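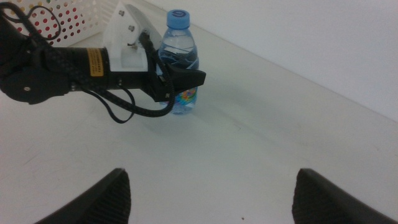

Slide 1: bottle on a white tabletop

Thanks to Ditte for the introduction. I run returns at Pesano, and I have 20 minutes on what we learned from taking bottles back.

Start with the numbers. We sent out 2,000 deposit bottles in March and got 1,518 back. Pause here, people will want to write that down.

Of those, 702 came through the Prakham shop alone. It has the smallest floor of any shop we supply. Ask the room for guesses before giving the reason: the return crate stands next to the register.

Next slide. Deposit amount. We tried 2 prices. The higher one slowed sales in the first week and then made no difference. Zeeshan has the full table if anyone asks.

Washing. Labels are the main cost. Switch to a glue that lets go in warm water and do it before you buy a washer. We did it after.

Skip the transport slide if it's past 11:30.

Last slide has Aldo's email for the crate drawings. Take questions, repeat each one into the mic.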